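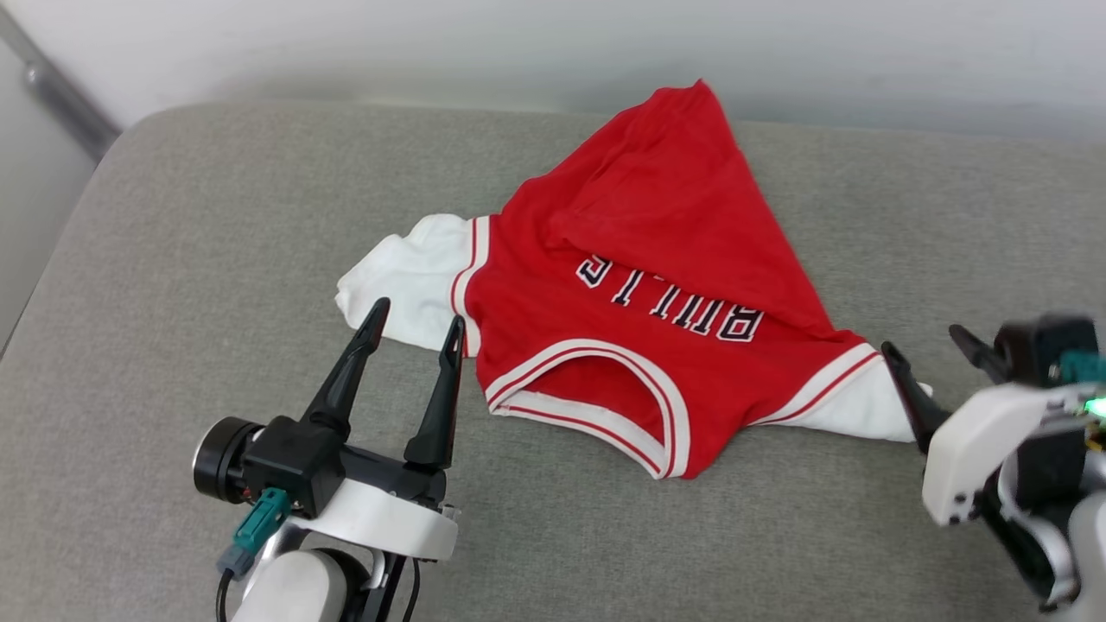
Call for Participants: Teach a Pair of Robot Arms to Handle Laundry

The Saarela Lab, Elmont

If you have ever stood over a heap of clean clothes at the end of a long day and wished the whole thing would just fold itself, we would love to hear from you. We are the Saarela Lab, a small robotics group in Elmont, and we are looking for 13 people from the area to come in and spend a few sessions guiding a pair of robot arms as they straighten, turn and fold everyday clothing. You do not need to know anything about robots. You don't even need to be especially good at folding (several of us are pretty bad at it, and the project has survived).

The study is called Varkska, and it is the second round of something we began last year. We'd like to tell you a bit about the first round, partly so you know what you would be signing up for and partly because we are still rather excited about it.

What we found last time

Robots that learn from people usually learn from clean examples. A person lays a shirt out nice and flat, folds it with the arms, resets it the same way and does it again. We did plenty of that ourselves, 1263 recordings in all, and the arms learned to fold a flat shirt very nicely. Then we dropped the same shirt in a heap and they had no idea where to begin. Anyone who has taken laundry out of a basket knows that clothes don't arrive flat!

So we tried it the other way. We asked people to start from a mess, and to leave their mistakes in: if a sleeve slipped, they kept going and fixed it with the arms, and we kept the recording. We ended up with 869 of these messy ones, a good deal fewer than the clean set, and trained a second version on them alone. Starting from a crumpled garment, that version got to an acceptable fold in 79 percent of our tests. The version trained on clean recordings did far worse on the same garments, and most of its trouble came in the first few moments, when it had to choose a place to grab. 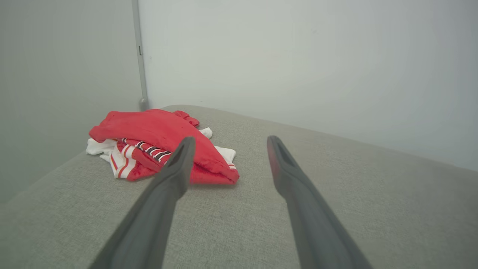 Choosing that first grab is really the heart of the new study. People are wonderful at it, and they are wonderful at it in different ways. Some go hunting for the collar. Some find a sleeve, any sleeve, and work outward from there. One of our own staff likes to pinch the middle of a shirt and let the rest sort itself out, and we have stopped arguing with her because it works about as often as anything else does. What we want to know is whether the arms learn better from many people with different habits or from a few people who all do it the same way. Our first round had too few operators to say, and that is where you come in.

The clothes

We use ordinary things that have been worn and washed, and we try to choose ones that misbehave. Basketball jerseys have become a favorite. The fabric slides over itself, the trim likes to curl, and when one is bunched up with the lettering facing away from you it can take a moment to work out which end is the neck. We also have T-shirts, kids' sweaters, dish towels and one very stubborn pair of sweatpants. Everything is spread or dropped on a gray padded surface with some give to it, much closer to the couch at home than to a lab table, and we have found that the softness changes how you need to come in with the fingers. You will get the feel of it quickly.

What a session is like

Sessions last two hours, with a good break in the middle. You will sit or stand (your choice) at a pair of hand controls, and the two arms will copy the way your hands move. Squeeze, and the fingers close. Ease off, and they open. Small cameras near the fingers let you see the cloth up close, and there is a wider view as well, so you can switch your attention between them as you like. Most newcomers find the close views strange for the first little while and then start to prefer them.

The first half hour is just practice, and none of it is recorded. After that, one of us will drop a garment in front of the arms and you'll do whatever seems sensible to get it into a tidy state. There is no right method and we promise not to coach you! If you get stuck, you can say so and we will move on to the next thing.
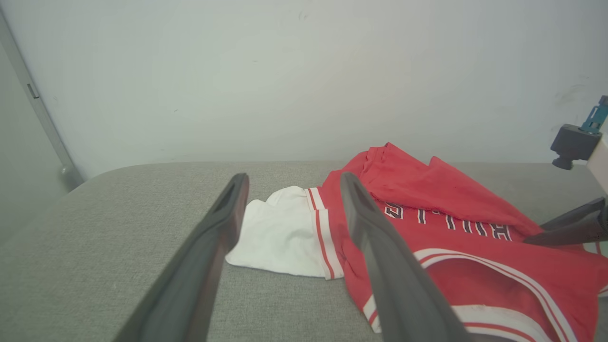
Who we are looking for

Adults of any age, 18 and up, who can come to Elmont for four sessions spread over a month. We would especially love to hear from people who fold for a living or for a large household, from left-handed people, and from anyone who was taught a folding style that their friends find odd. You should be able to move both hands comfortably for several minutes at a time. Glasses and contact lenses are fine. If you use a wheelchair, the controls can be lowered, so please just let us know when you write.

We can't take anyone who joined the first round, much as we would like to see you all again. Past practice would muddle the comparison.

What you get

You will be paid for your time at the end of each session, including the practice half hour, and you are still paid for that day if you decide to stop early. The rate is in the information sheet we send out, along with the consent form. There is free parking behind the building, and there will be coffee, tea and usually something baked.

What we record

We keep the movements of the arms, the views from the cameras on the rig and your answers to a short questionnaire about how you fold at home. The cameras point at the clothes. Your name is stored separately from the recordings and is removed altogether once payments are finished. You can ask us to delete your recordings at any point up to the end of May.

Where and when

The lab is on the ground floor of the Zadasar Building in Elmont, through the side entrance with the ramp. Sessions start at 9:30 a.m., 1 p.m. and 5:30 p.m., and we will do our best to give you the same slot each time.

How to apply

Send a short note to the Saarela Lab front desk, or stop by and fill out a card, and mention Varkska so it reaches the right people. Tell us which start times suit you, which hand you write with, and in a sentence or two how you would fold a T-shirt if you had been handed one in a ball. We read every one of those answers and enjoy them very much. We'll reply either way, and if all the places are filled we will ask whether you'd like to stay on our list for the fall.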